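Bathroom Fixtures Collection: Simulated Manipulation Examples
Gallery | Prodow Learning Systems Program, Basmont Laboratory

The Basmont Laboratory maintains this gallery as a companion to the technical notes for the Bathroom Fixtures Collection, the second household set prepared under the Prodow program.

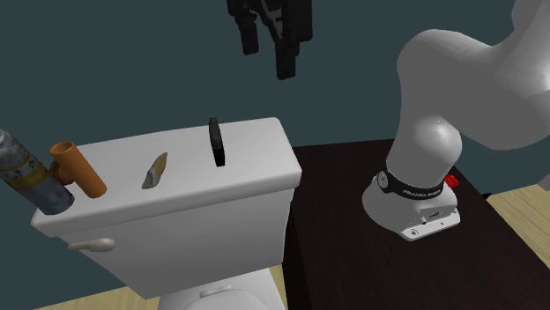
The collection was assembled to supply a learning system with examples of picking up and setting down small items in places where people often leave them. Earlier sets were limited to desks and kitchen counters. Reviewers of that work asked for surfaces that are narrow, raised and shared with fixed hardware, and the toilet tank lid met all three conditions.

Tank lid, mixed objects
A Franka Emika arm mounted on a dark table beside the toilet, with the gripper held above the lid. Objects in this group differ in shape and color, and several lie on their sides.

About the episodes
Each episode is a single attempt recorded from start to finish in simulation. The present release contains 1,000 episodes, of which 455 were produced by operators using a hand controller and the remainder by a scripted planner. Both kinds are stored in the same format and carry a source label. Users who wish to train on operator episodes alone may filter on that label.

Object placement
Starting positions are drawn at random within the limits of the supporting surface. Items may overhang an edge, provided that they remain at rest when the episode begins. Layouts in which an object falls before the arm moves are discarded and drawn again. The object library was prepared by Shetty, our modeling contractor, and contains 37 items. Mass and friction values are listed in the object table.

Instructions
Every episode is paired with a short written instruction in everyday language. Annotators were asked to name an object as a guest in the house might name it, without reference to the library title. Where two objects could fit the same wording, the instruction was returned for revision — a step that took longer than planned and delayed the release to October.

Unsuccessful attempts
Failed episodes have been kept. They account for nearly 400 of the total and include missed grasps, dropped objects and contact with the fixture. The point of failure is marked by time step. Groups working on error recovery have asked for this material in the past, and the marking scheme follows the one used in the desk and counter sets.

Known limits
Lighting is varied only slightly across the collection, and wall and floor finishes are drawn from a small group. Liquids and soft goods such as towels are not represented. Results obtained on this set should not be taken as evidence of performance on physical equipment. A physical comparison is being prepared at the Binska test rooms and will be described separately.

Use of gallery material
Pictures on this page may be reproduced in teaching and research publications with credit to the Basmont Laboratory. Requests for full-resolution renderings, episode files or the object table should be sent to the program office, stating the release name and the intended use. Corrections to the written instructions are also welcome and are reviewed before each new release.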